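Pular two-arm kitchen unit
Demonstration and site visit information

Overview
Specifications
Demonstration visits
Options and spares
Enquiries

Page last revised April 6, 2025

The Pular is a two-arm service unit for fixed kitchens: staff canteens, training kitchens, show flats and assisted-living units. It works at standard counter height and uses the same sink, taps and racks as the people who share the room. Nothing in the kitchen has to be replaced before it is installed, although the floor must be level and the working aisle must meet the clearances given further down.

The unit is sold and supported by Stiritz. Demonstrations are held in the Rullard kitchen, a full-size room on the ground floor of our building, fitted with a counter, sink, dishwasher and wall lighting. A second, smaller bay is used for hand changes and for looking at the unit with its covers off.

Arms and hands

Each arm is supplied with a jointed hand with several fingers. Left and right hands are separate parts and cannot be swapped. The fingertips are covered with replaceable pads in a lighter colour than the finger body, so that wear can be checked at a glance. Pads should be changed as a full set for one hand, as mixed new and old pads give uneven grip on glazed plates.

Both arms can work at once on separate targets. The control software, Wu, plans the two arms together and will hold one back if their paths come too close. In a narrow kitchen this happens often, and visitors sometimes take it for a fault. The held arm stops in place and carries on when the path is free.

Specifications

Arms: 2
Hands: left and right, with several jointed fingers
Minimum aisle width: 200 cm
Battery running time, mixed work: 4 hours
Sound level at 1 m, both arms moving: 57 dB
Water temperature limit at the hands: 55 °C
Control software: Wu, current release
Stop controls: one on the body, one handheld

The running time assumes mixed kitchen work with pauses. Continuous lifting shortens it. The unit can be run on its charging lead, but the lead must be kept out of the aisle and the base will not travel while it is connected.

The temperature limit applies to the gloves and seals. Plates straight from a hot cycle should be left to stand with the door open before the unit is asked to handle them. Wu can be set to wait after a cycle ends; the wait is off by default and should be set at installation.

Demonstration visits

A visit takes half a day. The first part is a short talk in the meeting room covering power, floor loading and cleaning. The rest is spent in the Rullard kitchen with the unit running. Visitors stand behind the marked line while the arms are live and may cross it once the operator has called a stop.

The standard programme is as follows.

Start-up and self-check, with the fault list shown on the wall display.
Counter work: moving bottles and cans, wiping, closing cupboard doors.
Sink and dishwasher work: plates, racks, door and upper basket.
Stop test, using each of the stop controls in turn.
Hand change in the second bay.

Visitors may bring their own crockery, and are encouraged to do so where it is an unusual shape. Very thin glass and anything with a loose handle will be declined. Please send the sizes in advance if a piece is wider than an ordinary dinner plate.

Sink and dishwasher work is the part most buyers ask to see twice. It calls for reach in two directions and at two heights, with shiny surfaces on almost every side. A polished counter, a steel basin and a lit wall behind them all give false edges to a vision system, and the Rullard kitchen was fitted out with this in mind. The room lights are left at their normal setting throughout. We do not close blinds or lay matting for visitors.

Plates are held by the rim. The dishwasher door is treated as an obstacle whenever it is down, and the base keeps clear of it even if the direct route would be shorter.

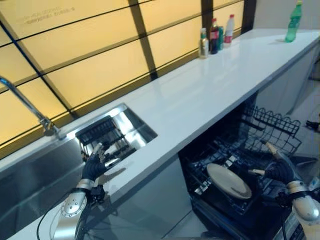

Racks need more setting up than plates do. Wire baskets differ from one make of dishwasher to the next, and the spacing of the tines has to be measured once and stored in Wu under the name of the machine. The measuring routine is started from the handheld control with both baskets empty. It must be repeated if a basket is replaced or refitted at another height. Drop-in dish racks for the sink are stored in the same way. Racks in dark wire are accepted, but should be measured under the lighting in which they will be used.

At the October open day the whole programme was run for each group without shortening. The same will apply to later open days. Group visits outside these days can be arranged for existing customers and for architects working on a named project.

What to bring

Flat, closed shoes are required in the kitchen. Safety glasses are supplied. A plan of the proposed room is useful, with the sink, dishwasher and door swings marked, and our staff can check it against the aisle requirement during the visit. Photographs alone are not enough for this check.

Options and spares

Fingertip pads, set for one hand
Left hand, complete
Right hand, complete
Forearm cover with fixings
Waterproof gloves, pair
Handheld stop control, spare
Charging lead, long
Floor marking kit

Hands are supplied calibrated and can be fitted on site by a trained user. Forearm covers are fitted by Stiritz only — the joint seals have to be pressure tested afterwards. Orders for pads and gloves are sent from stock.

Enquiries

Use the visit request form to ask for a date. State the number of visitors, the type of kitchen and whether a hand change needs to be shown. Prices are given by written quotation after a visit or a room check.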